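Spent Monday comparing two parallel grippers in simulation for the carton task. Same arm, same controller, same box. Posting notes as I go.

1/ Gripper A is the Waltura with the slim tapered fingers. Gripper B is the Tunton with wider pads. 306 trials each, box pose randomized every time. Controller gains left alone between runs.

2/ Started with the overhead view to check clearances. 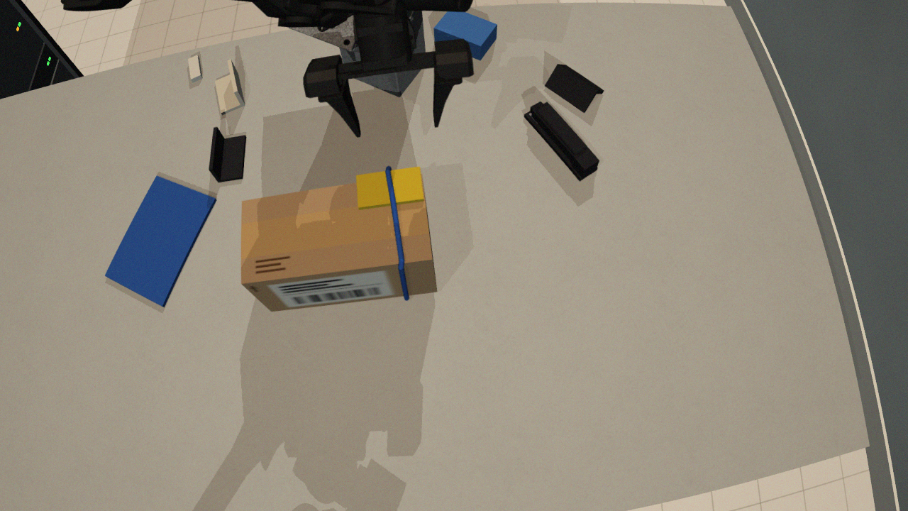

3/ Approach height matters more than I expected. I settled on stopping the arm short of the box and opening the fingers before the final descent. At that stop there is still a gap of tabletop between the fingertips and the yellow pad on the corner of the carton, and the blue band running over it is where most of my bad grasps ended up. Dropping the hover by 19 mm saved time but clipped the pad in too many runs.

4/ Second thing I wanted to compare was cameras. The fixed one is fine for planning. The wrist one is a fisheye, so straight table edges come out bowed and the label gets squashed when the box is turned. No barcode reads from that angle. I only use it for alignment.
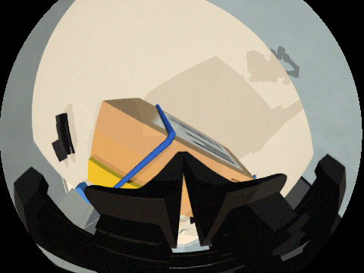 5/ Results so far

Gripper A: 62 failed grasps, mostly slips at the band.
Gripper B: fewer slips, more collisions with neighboring parts.

6/ Sizwe Venter asked if I undistort the wrist image before it goes to the pose estimator. Yes, but I crop first. Full undistort cost me almost 800 ms on the old Mthembu controller and the arm would just sit there waiting.

7/ Next is the same set with the Altcombe force controller on both grippers. I also want to rerun A with softer fingertip contact settings, same seeds. Will add the numbers to this thread.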